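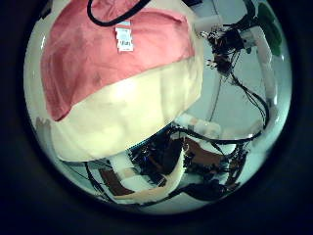
Fig. 4.1. Two-part soft piece, pink-red over padded cream. Note the sewn-in label and the black cord above it.

Household Textiles, Gostisholm Evening School
Unit 4: Padded and Stuffed Things

Bring to class: one padded item from home that you have been avoiding. Also a notebook, a seam ripper, a cloth tape measure and a bag of safety pins. Scissors are in the Rirau cabinet, which sticks. Pull up, then out.

4.1 What this unit covers

Units 1 to 3 dealt with flat things. A sheet is a generous object. It shows you both of its sides and dries on a line like it was born to. Padded things are less open about themselves. There is an outside, which you can see, and an inside, which you are guessing at, and most of the damage done to cushions, quilted covers, stuffed bags and their cousins is done by people who guessed with confidence.

By the end of the unit you should be able to look over a padded item without opening it, decide how to clean it, put a lump back where it came from, and close a seam so that it stays closed. You should also be able to decide that an item is not worth the trouble. We grade this last skill the same as the others.

4.2 Looking before touching

Look at the item in good light for longer than feels natural. Write down what you see before you write down what you think it is. Students who start with "it's a pillow" tend to see a pillow from then on, including in places where there is a zipper.

Start with the joins. Where two fabrics meet, they have usually been living different lives. In Fig. 4.1 the boundary runs on the diagonal, and the two sections behave differently on either side of it: soft creases in the pink, rounded lumps and shallow folds along the bottom of the cream. A thin cover and a padded band will never crease alike, and you should not expect them to wash alike either.

Then look for marks. There is a faint darker smudge near the lower middle of the pink. In your notes, call a smudge a smudge. Last term's notebooks contained "coffee," "grease" and, in one case, "probably gravy," all for the same mark on the same practice cushion. A photograph won't tell you which, and neither will your nose from across the table. Find out by testing, as in 4.4.

Last, look for anything attached. Cords, loops, straps, ties, toggles. Follow each one to where it goes in, if you can. A cord may be sewn to the shell, run through a channel, or simply be resting there on its way somewhere else, and you want to know before you pull.

4.3 The label

Read the label. We are aware that this is boring advice and that you have paid for the course.

On padded items there may be more than one. The first you find often tells you who made the thing. Fiber content and care instructions may be on the back of it, or on a second label down inside a seam, where it has been quietly scratching somebody for years. Fold the label over and look at both sides before giving up.

Things to copy into your notebook:

Fiber of the shell, if given
Fiber of the filling, if given (these are different questions)
Care symbols, drawn as you see them, even if you can't name them yet
Anything you can't read, written down as "can't read"

The fourth line is there on purpose. If the print is faint or too blurry to make out, as it is in our figure, you do not have a care instruction. You have a small white rectangle. Treat the item as unknown and go to 4.4.

A label reading 100 percent cotton may refer to the shell alone. The filling may be something else altogether, and it is the filling that will still be wet next week.

Do not cut labels off. If one itches, unpick it, write the location on an envelope, and keep it in there.

4.4 Test patches

Every fabric in the item gets its own test. Two fabrics, two tests. Pick a place that doesn't show, such as the underside of a band or the turn of a seam.

Dampen a white cloth with cool water. Press it on the spot and count slowly to 60. Lift and look at the cloth. If there is color on it, stop. If the cloth is clean, repeat with a drop of mild soap in the water, then again with plain water.

Red and pink next to cream deserves a note of its own. If the darker fabric gives up any dye at all, assume the pale one will take it, and keep it. The Pametti practice cushions used to be maroon and white. Please look at them on your way in and think about soaking.

Let the test patch dry fully before you judge it. A damp patch always looks like a mistake.

4.5 Cleaning

Surface first. Shake the item outdoors, then go over it with a soft brush in the direction of the weave. On a surprising number of items this is the whole job, and the rest of this section is for people who wanted more to do.

For a spot on the shell: pinch the fabric up and away from the padding, slide a folded towel beneath it if there is an opening, and work from the outside of the mark toward the center. Use less water than you want to. Blot. If you find yourself scrubbing, put the cloth down and go get a drink of water.

For the whole item, when the label or your tests allow it: close every zipper, tie up the cords or put the piece in a mesh bag, and wash cool on the gentlest cycle you have. The machine in the Bensaid room takes 38 minutes for this and sounds unhappy throughout. That is its normal sound.

Drying is where most padded things are lost. The shell feels dry long before the filling is. Squeeze the thickest part between both palms and hold it there. If it feels cooler than the rest, it's still damp inside. Turn it over, give it air from below, and squeeze again in the evening. Do not put it away "nearly dry." Students who have done this can be identified by smell.

4.6 Lumps

Some lumps were put there by the maker and are called texture. Press gently along the padded section. Even, regular rounds with stitching between them are the design, so leave them alone. A lump that moves under your thumb is filling that has gone wandering.

To send it home:

Lay the piece flat, lumpy side up.
Find the thin place nearest the lump. There is always a thin place.
With your fingertips, pull the lump apart through the fabric, a little at a time. Don't push it whole. A pushed lump arrives as a lump.
Walk the loosened filling toward the thin place.
Pat, turn over, look, and do it again from the back.

If the filling is so matted that it won't separate, you will have to open a seam. Go in at the least visible seam, and open a hand's width at most. Before cutting anything, put a safety pin across the seam at each end of where you mean to stop. The pins stop the seam from running on without you, which seams enjoy.

4.7 Closing up

Use a ladder stitch. Thread to match the darker fabric if the seam sits between two colors, doubled, with a knot buried inside. Keep the stitches short, take them from alternate sides, and leave them loose until you have five or six, then draw them snug together. It should close like a zipper. If it puckers, you took more from one side than the other. Undo it. It will not relax with time, and neither will you.

Where a cord or strap comes out of the seam, stitch past it on both sides and go over that part twice. Then hang the item by the cord for a minute over something soft.

4.8 When to stop

Stop if the shell tears beside your stitches, if the filling comes out as powder, or if the piece has been drying for days and still smells like a pond. You may also stop if you never liked it. The shell may have a second life as patches, and clean filling goes in the sack by the door, which feeds the practice cushions.

Homework

Examine your item using 4.2 and 4.3 only. No water yet. Write one page, with a sketch showing the joins, the label and anything attached. Artistic merit is not expected and has so far not been a problem.

Practice the ladder stitch on scrap until you have 8 inches you would show to a relative.

Read ahead to Unit 5, Zippers. Bring a sandwich, as that class runs long.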